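Keeping Water on Hand at Home: Storage, Bottles and Getting the Plastic Taste Out

May 20, 2018

Our street in Lellach loses its water a few times a year. Usually the council is working on the main and we get a card in the letterbox. Twice it has been a burst pipe and we got no card at all. The longest we went without was most of two days in January, with the temperature in the high thirties and visitors in the house.

After that I worked out a system. It takes up part of the bottom shelf in the laundry and one corner of the fridge. These are the notes I keep on the inside of the cupboard door, written out properly.

How much to keep

We keep enough for drinking and simple cooking, and treat washing and flushing as a separate matter. For drinking I allow 3 litres per person per day. It's more than we get through in cool weather and close to what we used in January.

There are two of us, so 6 litres covers a day. I keep three days' worth in drinking containers and don't try to go beyond that, because the cupboard won't take it. If you have a baby in the house or a dog, add to it. A big dog in summer drinks more than you'd think.

For the toilet, two buckets with lids in the garage are enough. Fill them when you get the card in the letterbox. If you don't get a card, use the rainwater tank, or the neighbour's if they'll let you. Tip the water straight into the bowl, quickly and from waist height. You don't need to fill the cistern.

Containers

Use food-grade containers. The ones sold for camping are fine. Mine are ten-litre jerry cans from the hardware shop at Kaijage, with a screw-on tap that fits inside the cap when it isn't being used. Ten litres weighs ten kilos plus the can, which I can lift from the floor to the bench. I tried a twenty-litre one first and it stayed on the floor until my brother came over.

Don't use old milk bottles. You can scrub them as long as you like and they still go off, as the fat gets into the plastic and stays there. Juice bottles are nearly as bad. Soft drink bottles are all right for a few weeks if they're well rinsed, though ginger beer hangs around.

Never use anything that has held a cleaning product, even if it has been washed ten times.

Filling a jerry can

Wash it with hot water and a small squirt of dishwashing liquid. Put the cap on, shake it, stand it upside down for a minute so the suds get into the neck, and empty it. Rinse until there's no foam.

Let the kitchen tap run for a bit before you fill, especially first thing in the morning. Fill to the very top so there isn't much air left in. Wipe the thread, screw the cap down and write the date on a bit of masking tape. Texta straight onto the plastic won't come off, and after a few refills you can't tell which date is the real one.

I empty and refill ours every 6 months, when the clocks change. The old water goes on the pot plants or into the washing machine.

Small bottles

I was against bought bottles for years and I still wouldn't drink from them every day. But a few in the cupboard are handy when the water goes off at night and someone wants a glass, or when an older neighbour can't manage a jerry can. They also fit in the car.

Put them away from the sun and away from anything smelly. Thin plastic picks up smells through the wall of the bottle. Ours were once stored next to the mothballs, and we could taste it.

If you're setting water out for guests or for someone in bed, put it on a tray with a proper lip. A raised rim holds a small spill, and the handles mean you can take the lot away in one go. A plastic tray can be wiped down in the sink, and it won't mark a tablecloth the way a sweating bottle does.

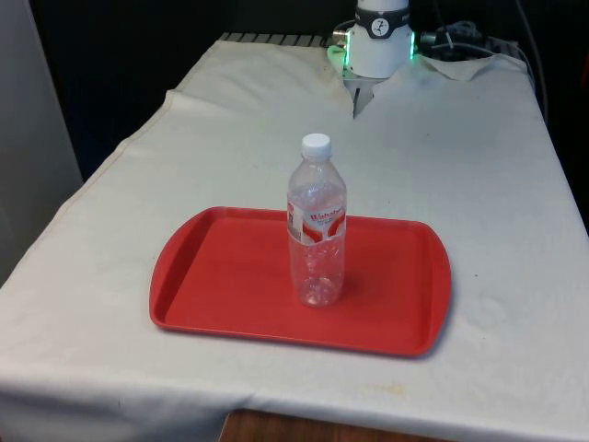
Haruto Tsuji wrote to me that he does the same for his mother but lays a damp tea towel, folded once, on the tray first. She has arthritis, and he finds the glass and bottle don't skate about when she reaches for one of them. He also cracks the seal on each cap before he leaves and screws it back on finger-tight, so she isn't fighting with it on her own. An opened bottle should be finished within a day or two, so he only does the ones she'll drink.

I've tried the tea towel and it works well. A square of the rubbery mesh they sell for lining drawers does the job too, and doesn't need washing as often.

Getting rid of the plastic taste

New jerry cans taste of plastic. Most people put up with it, but it can be got out in a couple of days.

Put two tablespoons of bicarb soda in the can, fill it with warm water, shake and leave it overnight. Tip it out and rinse. If it still smells, do it again with half a cup of white vinegar in place of the bicarb, and rinse several times. Don't put them in together. They fizz, which looks as though something useful is going on, and you end up with salty water.

Leave the can to dry with the cap off, on its side with the neck pointing slightly down. A day on the verandah in the shade will usually do. Don't put the cap back on a can that's damp inside and store it empty. It will smell like a cellar by the time you want it.

For drinking bottles that have gone stale, a denture tablet does a good job. Use one tablet with warm water, leave it for half an hour and rinse well. Scrub the cap with an old toothbrush, right in the thread. Most of the smell is in the cap.

If stored water tastes flat, pour it back and forth between two jugs a few times. There's nothing wrong with it, it just needs some air. A slice of lemon helps as well.

Where to store it

Somewhere cool, dark and off the concrete. I use an old slatted shelf with a bit of carpet on it. Garages get too hot here for drinking water, and ours has petrol for the mower in it.

Check what is under the shelf. A leaking can let go slowly in our laundry and lifted 3 of the floor tiles before I noticed. I now keep a sheet of newspaper under each one - a wet patch shows up straight away.

Heavy cans go on the lowest shelf. The small bottles go on the next one up, lying down if the shelf is short on height. Lie them all the same way with the caps facing out. If you put a strip of dowel along the front edge they won't roll off. I got mine from the offcuts bin at Didora and fixed it with two screws.

Bottles that have been opened should always be stood up. The caps on the cheap ones don't seal again as well as you'd hope, and a slow dribble on a melamine shelf will swell the edge.

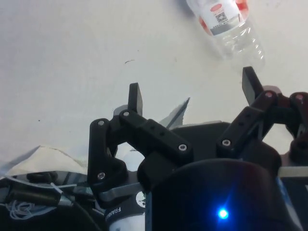

Freezing water

Leave a gap at the top, a good three fingers on a big bottle, as it will swell and split otherwise. Stand the bottles up until they're solid, and after that you can lay them down and stack things on them.

I keep two in the freezer all year. They fill the empty space, they keep the food cold if the power goes out as well, and they go in the esky when we head to Sendbridge for the long weekend. Stand them in a bowl to thaw, or you'll have a puddle on the bench.

When the water comes back on

The first water through is often brown or cloudy. Don't run the hot tap, the dishwasher or the washing machine until the cold has come clear, or you'll draw the muck into the hot water system. I made that mistake with a load of sheets.

Go to the outside tap closest to the meter and run that first, into a bucket if you want to save it for the garden. When it's clear, do the kitchen cold tap, then the bathroom. Take the little mesh screen off the end of the kitchen tap and rinse the grit out. It unscrews by hand on most taps. If it's stuck, wrap a cloth around it and use pliers gently.

White and cloudy water is usually just air. Stand a glass of it on the bench, and if it clears from the bottom up it's air. If it stays brown after a good run, ring the water people. They'll want your meter reading. Mine was 1,146 the last time I rang, and I had to go out in the rain to get it, so now I take it down before I pick up the phone.

If they tell you to boil it, bring it to a rolling boil and let it cool with the lid on. That goes for the dog's bowl, teeth cleaning and ice cubes too. Throw out any ice the freezer made while the water was dirty.

Refill whatever you used the same week. I leave the empty can on the kitchen bench where it's in the way, and it gets done.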